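Prosmont Major

The Prosmont Major is a pair of hand-held grippers, sold as a kit, for recording how a person does a job so that a robot arm can be taught to do it later. I've had a set on loan since April, and I wrote most of this entry with it sitting next to my keyboard, so forgive me if it gets a little personal.

Background

Prosmont is a small company in Tresenham, started by Ewan Buchanan and Misaki Mizuno. Their first product was a single gripper called the Urkuvham (I still can't say it right), and people liked it but kept asking for two. You can't do much with a shirt one-handed! The Major is the two-handed answer, and it shares most of its insides with the older model.

What's in the kit

You get a left gripper, a right gripper, two cables, a table clip, a printed setup card and a hard case. The whole thing weighs less than I expected, and the case takes up about as much shelf as a sewing machine. Each gripper has a marker plate on top for tracking. The software comes as a download, and one license covers 2 computers, which was fine for me but might pinch in a bigger lab.

Setup took me 40 minutes the first time, most of it spent on calibration. You hold both grippers still, then move them through a slow figure eight, then do it again because you went too fast. By the second week I had stopped reading the card.

Using it

Hard objects are easy. Cups, blocks, a box of tea – I picked all of those up on day one without thinking. Cloth is where I slowed down. The jaws don't give you the feel of a fingertip, so you end up watching the fabric instead of sensing it, and thin cotton likes to slide out just as you start to lift. Emiko Yoshida, who had the kit before me, told me to pinch a bigger fold than seems polite. She was right, and my drops went way down.

Small clothes are harder than big ones, by the way. With a bath towel your hands stay well apart, but on a child's top the grippers keep wanting to bump each other. 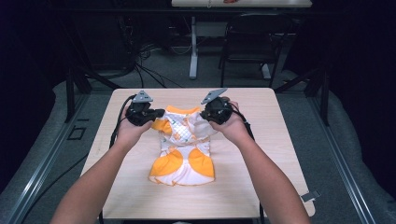 Working on a small orange-and-white garment with a gripper in each hand.

I logged 406 takes in all, and I'd keep 200 of them without a second look. The cables are my main complaint. They're long enough, but I kept catching the left one with my elbow. Calum Tosh at Prosmont says a cordless version is being looked at, with no date yet.

Versions

The current kit is the second one. The first had stiffer triggers, and Soon-im Yeon's long review of it is still worth reading if you're shopping for a used set. Parts from the two versions don't mix, apart from the cables.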